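From: Khoa Đoàn
To: Plosthorpe Allotments and Growers list
Date: March 2025
Subject: Re: [plosthorpe-growers] Seed potatoes, chitting and the blight question

Pindard wrote:

> We lost nearly the whole maincrop row to blight last August and I don't
> want to go through it again. My seed potatoes came on Saturday and are
> still in the net bag in the shed. Do I need to chit them at all, or is
> that just habit? Also, is it worth paying for resistant kinds when the
> ordinary ones are so much cheaper? And what is everyone doing about
> spacing on the lower plots, where it stays damp?
>
> Sorry for three questions at once.

Three questions is fine. I'll take them in order and others can correct me.

Chitting. For first earlies I always do it. For maincrop I have tried it both ways on the same bed and couldn't see a difference by the time I lifted them. What does matter is getting them out of the net bag. In a dark shed they put out long white shoots that snap as soon as you handle them. Lay them in a single layer with the end that has most of the eyes facing up, somewhere light and cool but free of frost. Egg boxes do the job. So do old seed trays with a sheet of newspaper in the bottom. You want short, stubby, dark shoots, the length of a thumbnail or a bit more.

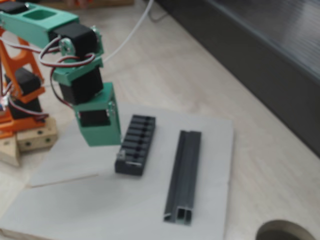
Photo: Khoa Đoàn

If any of yours are soft or smell wrong, throw them in the bin and keep them out of the compost. One bad one will spoil its neighbours in a closed bag. I wouldn't cut the big ones either, although my neighbour in Kernton does and gets away with it. He leaves the cut faces to dry for a couple of days before they go in.

Resistant kinds. My view is yes for maincrop and no for earlies. The earlies are normally out of the ground before blight turns up, so you are paying for something you won't use. Maincrop has to stand through August, and that is when it gets us. Last year I grew two rows side by side, one resistant and one ordinary. The ordinary row went brown within a week and I cut the tops off and saved what I could. The resistant row had spots on the lower leaves but kept growing into the next month. The total off that row was 44 kilos, which I was pleased with. The flavour is nothing special, a bit waxy for mash, but they have kept well in paper sacks.

Resistant does not mean it can't catch it. You still need to look under the leaves after a warm wet spell and take off anything doubtful. And please, everyone, dig out the ones that come up by themselves from last year. They are where a good deal of the trouble starts, and there were plenty along the bottom path last summer.
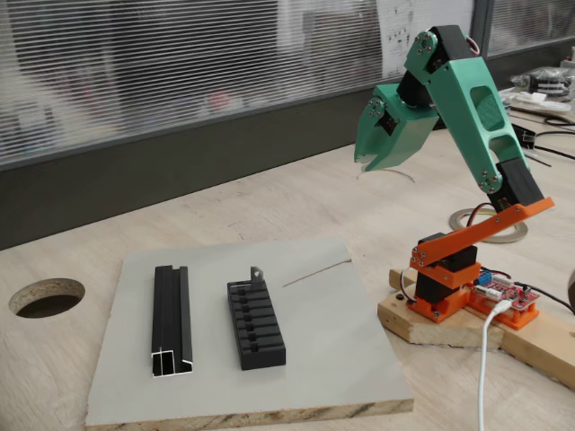

At the workbench.

Spacing. On the lower plots I would go wider than the packet says. I went to 44 cm between plants last year, with enough room between the rows to walk down without brushing the leaves. You lose a few plants per row but the air gets through. Run the rows in line with the wind if your plot allows it, so on most of ours that means from the gate towards the hedge. Water at the base and in the morning, never over the tops in the evening.

On the wet end I also plant shallow and earth up more often. The water sits there after heavy rain and a deep trench turns into a drain. I start the ridges when the shoots are a hand high and go over them again every fortnight until the leaves meet. A good ridge also keeps the spores from washing down on to the tubers, so it is worth doing properly even if your back complains.

Muck — only if it is well rotted, and it should have gone on before Christmas. If you missed that, leave it and use a handful of general feed along the row when you plant. Fresh muck now will give you a lot of leaf and scabby potatoes. 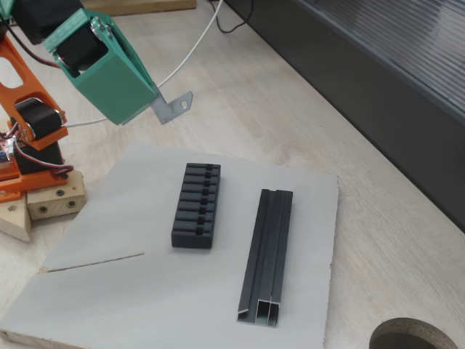 As for timing, I am not planting anything until the soil stops sticking to my boots. The ground at the top by the water tank warms up first and I expect to have the earlies in there by the end of the month. The lower plots are usually a fortnight behind that. If a frost is forecast after the shoots are through, pull soil over them or use fleece. They will come back from a light nip but it sets them back.

Two other things while I am writing.

The shared seed potato order from Trịnh came to 17 bags and five are still not spoken for. They are all second earlies. Reply to me off the list if you want one and I will put your name on it. They are in my garage at the moment, so let me know what evening suits you.

The roll of fleece in the shared store is nearly finished. Almost 400 metres went last year between all of us, and I would like to order before the price goes up again. If you know how much you will need, post it here and I'll add it up. Please give the length in metres and say whether you want the light or the heavy sort, as last time I had to go round and ask everyone twice.

Pindard, if you want to see how I set the rows out, I am usually on my plot on Sunday mornings. Bring your line and pegs and we can mark out yours.

Khoa
Plot by the water tank

_______________________________________________
plosthorpe-growers mailing list
To leave the list, send a blank message with "unsubscribe" in the subject line.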